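Chapter 4
Planning for Skills: How Employers and Regions Work Out What Training They Need 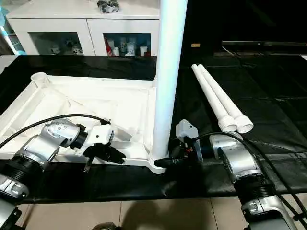

A business that wants to train its workers has to decide what to train them in. Many firms skip this step. They buy the course that a provider happens to be selling, or they send staff to the same program they used five years ago. The training may be good, but it may have little to do with the work.

This chapter looks at how training needs are identified, first inside a single workplace and then across a region. Chapter 3 dealt with who pays for training. Here we assume the money has been found and ask how it should be spent.

Two terms are used throughout. A skills gap exists when current employees lack some of the skills their jobs call for. A skills shortage exists when an employer can't find enough qualified people to hire at the going wage. The two are often confused in news reports and in government papers. They call for different responses. A gap can usually be closed by training the people already on the payroll. A shortage may need changes to apprenticeship intakes, pay, migration rules or the location of the work.

Consider the town of Undier, which we return to in the case study at the end of the chapter. Its largest employer, Zumberg, has 840 employees in food processing and packaging. In April the company reported that it could not fill 29 maintenance positions. The local college responded by planning a new certificate in industrial maintenance. When the college spoke with supervisors, it learned that 10 of the vacancies were on a night shift that experienced tradespeople would not take at the rate offered. A new certificate would have done little for those jobs. The rest did point to a lack of trained people, and the college went ahead with a smaller intake.

The Undier case shows why the first question in any needs analysis is what the problem looks like to the people doing the work. Vacancy counts are a starting point. They should be read alongside staff turnover, overtime records, error rates and interviews with supervisors and workers.

The second half of the chapter moves to the regional level. Small firms seldom have a training department, and many can't fill a class on their own. Geter, a metal fabricator in the same district, needed welding upgrades for only a handful of staff. By sharing a course with Mahasneh, a competitor, it was able to bring an instructor on site. Arrangements of this kind raise questions about cost sharing, poaching and confidentiality, and we look at each in turn.

After reading this chapter you should be able to:

explain the difference between a skills gap and a skills shortage

carry out a basic training needs analysis for one job category

judge whether a reported vacancy problem is likely to respond to training

describe the main ways that competing employers can share a training program

Key terms: skills gap, skills shortage, needs analysis, job category, joint training agreement, poaching

4.1 Starting with the job

A needs analysis begins with a list of the tasks that make up a job. Job descriptions are a poor source for this list. They are often written at the time of hiring and left alone for years while the equipment and the duties change. It is better to watch the work being done over several shifts and to ask the worker to explain each task. The analyst then notes how often the task comes up, how hard it is to learn and what happens if it is done badly.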